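Keeping Good Records: Working Rules for a Simulated Robot Arm Project

Student project report, submitted 22 June 2023
Group: Kausar Jatoi, Aiguo Hou, Gonçalo Meireles
Adviser: Benedita Paiva

1. Background

Our group spent two terms on a simulated kitchen task for a robot arm. The arm has to pick up a named object from a counter and put it somewhere else without disturbing the other things there. A driver, meaning one of us, moves the arm by hand controller and the simulator records what happens. The recordings, which we call runs, are later used to train a control program. Training was the job of another group in the same course, led by Lourenço Calado, and their report is separate.

We had planned to write about grasping. By October it was clear that the harder problem was agreement. The three of us were driving the same arm in the same kitchen and producing runs that could not be used together. Kausar closed the gripper before she was fully down on the object. Aiguo stopped the recording as soon as he let go. Gonçalo restarted a run whenever he made a mistake and kept no note of it. When Lourenço's group asked us which runs counted as successful, we gave three different answers.

This report covers the rules we wrote to fix that, how we tested them, and what we would change. The rules are in a document we named Forkby, after the street where two of us live. The recording tool is called Salameh and was written by an earlier group. We changed it as little as possible.

2. What we looked at first

Our adviser asked us to read about safety rules for real robot arms before writing anything of our own. Most of that material is about keeping people from being hurt: speed limits, stop buttons, who may stand where. Very little of it applies directly to a simulator. We took two ideas from it anyway. One is that a rule should say who is responsible for it. The other is that a stop should be recorded along with its reason, even when the stop was a false alarm.

We also read the lab handbook from Jendville, where Benedita worked before she came here. It has a page on naming files and half a page on what to do when a run fails. The half page was more useful to us than anything else we read. It says that a failed run is kept, marked, and never edited.

3. The rules

Forkby has 7 rules. We give them in the wording we ended up with.

Rule 1. Write down the task before the run starts. One sentence, naming the object to be moved and the place it is to go. The sentence cannot be changed after recording starts.

Rule 2. Save the starting layout with the run. The layout file must come from the same session. A layout copied from an older run does not count.

Rule 3. Use the fixed camera views and do not move them during a run. If a view is blocked by the arm, note it and continue.

Rule 4. Contact with anything other than the named object is logged, however light. The driver does not decide whether it matters.

Rule 5. A run ends after the gripper has opened and moved clear, and two full seconds have passed. The object must be at rest.

Rule 6. Failed runs are kept. They get one of four labels: missed, dropped, disturbed, or stopped. The driver adds a short reason.

Rule 7. Somebody other than the driver checks the label. If the two disagree, the third member decides and both opinions stay in the notes.

Rule 4 caused the most argument. Gonçalo thought that logging every touch would fill the notes with things that made no difference. He was partly right. On a counter where the objects are close together the arm will brush something in many runs, and reading the log takes longer than driving. We kept the rule because the training group wanted to filter by contact themselves, and they could only do that if we logged all of it.

Rule 3 came from a mistake. For two weeks Aiguo had been turning the view to see better during the approach. His driving improved, and his recordings were no good for comparison with anyone else's. He now practices with a free view and records with the fixed ones. We think this is a fair arrangement, and it is written into the notes under the rule.

4. The setup

The kitchen was part of the simulator's supplied material. Each session draws a counter layout with a small number of household objects. Some of them are easy for a two-finger gripper and some are not. Thin handles give trouble when they lie at an angle to the fingers, and smooth round objects tend to slip out as the grip closes. We did not choose the objects, and for the purpose of the rules it was better that we could not.

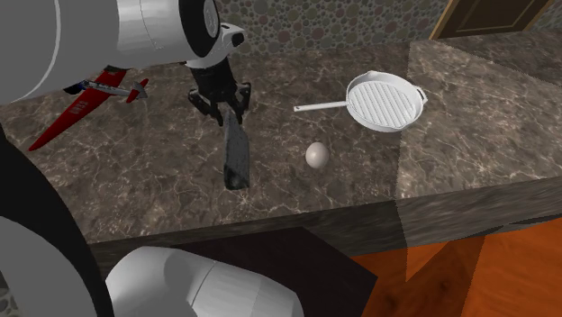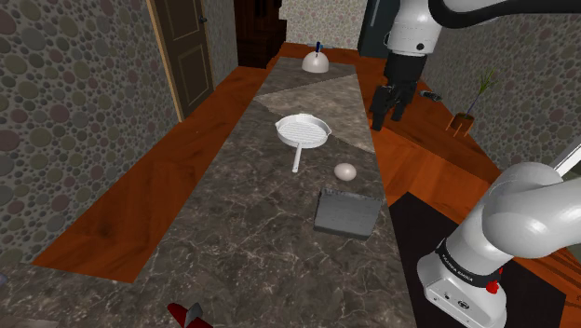 The kitchen, with a white egg and a ridged white pan on the marble counter.

Lighting and surface patterns also change between sessions. We first treated this as decoration and did not record it. Lourenço's group then told us that their program did worse under some of the wall and counter patterns than others, and they had no way to sort the runs. After that we added the surface settings to the layout file under Rule 2. The earlier runs could not be repaired, so they are marked as incomplete and left out of the count below.

5. Testing the rules

We recorded 1,040 runs under Forkby. After checking, 979 of them had every item that the rules ask for: task sentence, layout file, contact log, end label and second check. The remaining runs were missing at least one item, most often the layout file. Salameh does not refuse to start when the layout has not been saved, and it is easy to forget between sessions. We asked for a change to the tool and were told it would have to wait for the next group.

Of the complete runs, 596 were labeled successful. This is lower than the share we reported at the midterm, and we want to be clear about the cause. Our driving did not get worse. At midterm we had been throwing away failures and counting only what was left, so the earlier share should not be used.

The second check under Rule 7 was done by reading the driver's notes and watching the run at normal speed. Most disagreements were over the words "dropped" and "disturbed." If a driver lets go early and the object rolls into something else, it is both. We settled on using whichever came first in time, and after that there was much less to argue over.

We did not test whether a group working without our rules would have done worse. That would have needed a second group with the same amount of time, and there was none. Our evidence is limited to whether the records are complete and whether two people give a run the same label.

6. Problems and what we would change

Rule 5 is too simple. Two seconds is enough for a flat object and too short for anything that rocks. We would replace the fixed time with a check that the object's speed has dropped below a set value. The simulator already has that number, so it would not be much work.

Rule 1 should include a list of allowed object names. "Pan," "frying pan" and "grill pan" all appear in our task sentences for the same object. Kausar wrote a small script called Bendent to merge them, and it works for our set, but the next group will invent new names — we would rather hand them a list.

We would also add a rule about tiredness. Late in long sessions our notes got shorter and the reasons under Rule 6 turned into single words. One entry of Aiguo's reads only "no." We now stop after an hour, but it is a habit and is not in the document.

Last, some of this would have to be rewritten for a real arm. In the simulator a bad contact costs nothing and the layout can be reset at once. On hardware the stop label would need its own procedure, and the person checking the run should be in the room with the driver. Benedita has asked us to mark which rules carry over. Our current view is that Rules 1, 6 and 7 do so unchanged, and that the others need work.

7. Who did what

Kausar Jatoi wrote most of the Forkby text and the name-merging script. Aiguo Hou handled the layout files and put together the run counts. Gonçalo Meireles did the largest share of the driving and wrote section 6. All three of us drove and all three of us checked labels. The rules and the blank log sheet are in the course folder, along with the list of incomplete runs.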